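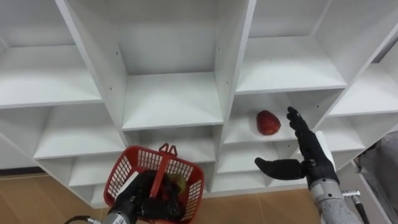
Projects > Menu Trends > Progress reports > September

Hello Anneliese,

Time for another catch-up on the soup and broth study, and I'm happy to say it's been a good stretch! We now have 777 menus coded, which is well past where I thought we'd be (Lamduan has been flying through the Thai and Lao places, bless her). Between them they list 2130 separate soups, and 347 of those are cold ones. I had gazpacho down as a summer fling, but pubs seem to be keeping it on.

Broth sold by the cup is the thing I'd watch. Hartmut went through the lunch menus and keeps finding it next to the coffees, usually bone broth, sometimes miso. Prices are all over the shop, so I don't want to give you an average yet.

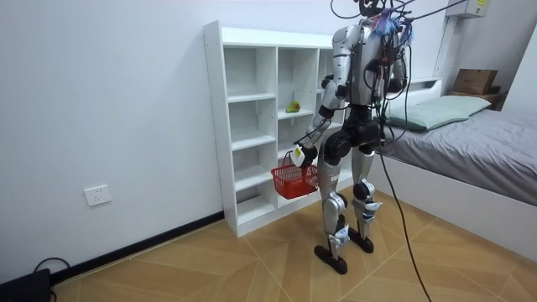 Red basket at the white shelves

Now the less cheerful bit. The Marari cafés still haven't sent their winter menus, and I've chased them twice. Hamann did send theirs, but as scans with the prices missing, so Malte is ringing round the branches in the mornings before they get busy. If neither comes good I'd like to swap in more independents, and I'd need your nod for that.

Money is fine. We've spent a bit less than planned on travel and a bit more on translation, and the diner survey is still to pay for. That goes out to more than 30 restaurants next, with the questions Lieselotte tidied up after the pilot (the one about "hearty" confused everybody).

Could you let me know about the independents by the end of the month?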